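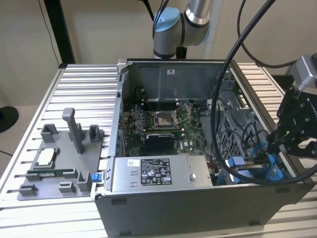 The PC station at the Ornow open day, gripper over the blue drive latches

janico_51
Stood there 15 minutes. The socket was empty and the CPU was sitting in its little tray like a hotel mint. My nephew builds these on a bedroom carpet.

Appiah
Your nephew doesn't do 200 of them. I thought it was the best thing in the building.

janico_51
Neither does the arm, from what I saw.

rumeo
Disagree with both of you. The tray is the clever part. Memory in a slot, chip in a pocket, everything where the arm expects it.

Appiah
So we agree?

rumeo
No. You liked the arm.

janico_51
I liked the coffee.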